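What the arm does and what we do now – speaker notes
Talk for the site leads' meeting, 25 minutes plus questions
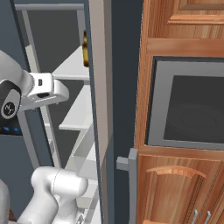 Page last changed: June, after the second run-through (A. Sarantis)

Opening, 2 min

Say who I am. Aliki Sarantis, kitchen operations at Lumanlan. Started on the dish line, then stock, then shift lead. Not an engineer. Benjie Espiritu from Dindov is in the room and takes the technical questions at the end.

What the talk covers: one job, putting away and fetching in the staff kitchens, and how the work of the people around it changed. Leave pricing out. If someone asks about pricing, send them to Benjie at the break.

The slide behind me is from the simulator. Every new kitchen gets built there first, and the arm practices on it before anything is bolted down on site. Leave this one up while I talk through the next part.

What the job was, 3 min

Lumanlan runs 36 staff kitchens. Each has a fridge, shelves, cabinets, a microwave. Before the arms, one attendant covered two kitchens per shift. Put away the delivery, check dates, move old stock forward, wipe down, answer whoever walks in and wants oat milk.

Putting away took up most of the morning. Low shelves were the part people complained about. Read the line from Marcia's exit form here, the one about knees. She said I could use it. Do not read the whole form.

Two attendants per site were on light duty at any time during the last winter before the change. Give that plainly and move on.

What the arm does, 4 min

It fetches and it puts away. It opens doors by the handle, which was the slow part to get right. Point at the slide: brass handle, gray bar handle, silver ones on the wood. Three kinds in one kitchen. A person does not think about this. The arm has to be taught each one, and whether to pull straight or swing.

Shelves are the other thing. On the slide the gripper is by the upper shelf and the lower part of the arm is in the way of the bottom one. That is a real planning question. If the arm blocks its own view of the low shelf, the software has to find another way to come at it. In our second kitchen we ended up moving the base.

Dindov ran 766 practice tasks in the simulator for the first kitchen. 556 of them finished without help. Benjie will want to add that a later version did better. Let him, but keep it to a minute. The point for this group is that the failures came up on a screen and did not land on our floor.

(If the clicker sticks, use the arrow keys on the laptop.)

Who decides where things go, 5 min

This is the main part. Slow down.

Before, each attendant had their own way. Yogurt on the left, juice at the back, whatever worked. Nothing was written down. When someone was out, the cover person spent half a shift looking.

The arm needs a shelf plan. Somebody has to write it. The first version was written at Dindov from our order sheets and it was bad. Milk on the top shelf, soup cups behind the milk. The attendants saw it in five minutes.

So the second version was written by the attendants, with a Dindov person typing. That took four afternoons and we paid for the hours. I would not do a site any other way now. Ask for the hours before you sign.

Side effect: the plan belongs to the site now. Some people liked that. Some felt they had lost their kitchen. One attendant at the north building still keeps a cabinet the arm is not set up to open, and I have left it that way.

What the attendants do now, 4 min

Go through the day in order.
6:30, check the overnight log in Stellico. Most mornings there is a short list of things the arm put aside because it was not sure.
7:00, delivery. A person unpacks the boxes and sets goods on the cart. The arm does the shelves.
Mid-morning, date checks by eye. The arm reads labels, but we still check dairy by hand.
Afternoon, cleaning, and people. More time talking to people than before.

Headcount: be straight about it. We did not let anyone go. We did not replace three people who left. The team is smaller than it was, and anyone who asks will get that answer from me.

Pay: log work moved attendants up one grade. It took the union rep and me seven months to get that through. Start that talk early, before the arm is in.

What went wrong, 3 min

Noise. Nobody complained in the first week, then everyone did. Work hours for the arm were moved to before nine and after four.

The stop button. It was put where the installer liked it. Attendants wanted it by the door. It is by the door now.

Training. We used a slide deck from Surnine that was made for warehouse staff. Half of it did not apply. Our own version is a two-page sheet and an hour standing next to the arm with someone who knows it.

Blame. For a while every missing item was the arm's fault, and later every missing item was the attendant's fault. The log helped with this. It also made people feel watched. We agreed that the log is not used in reviews, and that agreement is in writing. Say this part twice.

Close, 2 min

Three things to ask for if your site is next: paid hours for the shelf plan, the grade change in writing, a say in where the button goes.

Bring the simulator up on the second laptop if there is time. Let people from the sites try moving a shelf and see what the arm does with it. Benjie has the login.

Questions. Likely ones:
Does it work when the power drops? Benjie.
Can an attendant turn it off for the day? Yes, any attendant, no form to fill in.
Will there be one in the main canteen? Not planned. Do not guess.

Handouts are in the gray folder. Leave extras on the back table.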